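Savalora Stand-Up Kitchen Tongs, by Rerora
Item 412, two lengths, locking

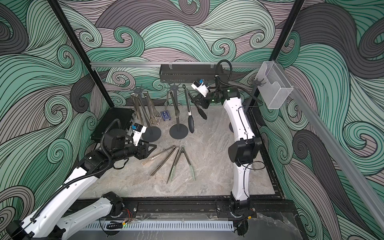

Gobnait Ó Súilleabháin wrote in after a month of using hers that she had stopped reaching for a fork to turn sausages, and that the lock still closes with one thumb when her other hand is holding the plate. She also asked if we could please make a shorter pair for the salad bowl. We did! It's in the drop-down as the 9-inch.

I have sold a lot of tongs over the years and I still get excited about these. The spring is the part I like best. It's soft enough that you can work through a whole tray of chicken thighs without your hand getting tired, and it opens wide (wide enough for a big baked potato, or corn on the cob straight out of the pot). The tips meet evenly all the way across, so you can pick up a single green bean or a strand of spaghetti if you're checking whether it's done.

The lock is a pull tab at the hinge end. Pull it to close, push it against your hip or the counter to open. Some people find it a little stiff for the first week. It loosens up with use, and a drop of food-safe oil at the hinge helps it along.

Choosing a length

The 9-inch is lovely for salads, toast, and small skillets. The 12-inch is the one I'd buy first, for frying, roasting, and pulling things off the back burner. If you mostly cook outside over charcoal, have a look at our Skalero grill tongs instead, which keep your knuckles farther from the heat.

About the tips

Stainless tips grip best and can go under the broiler. The nylon tips are for nonstick pans and are good up to 400 degrees F, so please don't leave them resting on the edge of a hot skillet (I've done it, and they do go a funny shape).

The stand

Each pair ships with the Madigan stand, a weighted base that keeps the tips off your counter between turns. It will hold most other tongs and a medium ladle too. Extra stands are sold separately under item 695.

Care

Top rack of the dishwasher, unlocked so the water gets into the hinge. If you wash by hand, run an old toothbrush along the spring now and then. Dry before locking and putting away in a drawer.

Details

Material: stainless steel, nylon on the nonstick version
Weight, 12-inch with stainless tips: 193 grams
Hanging loop: yes
Guarantee: 2 years on the spring and lock
Replacement nylon tips: available from July, sold in pairs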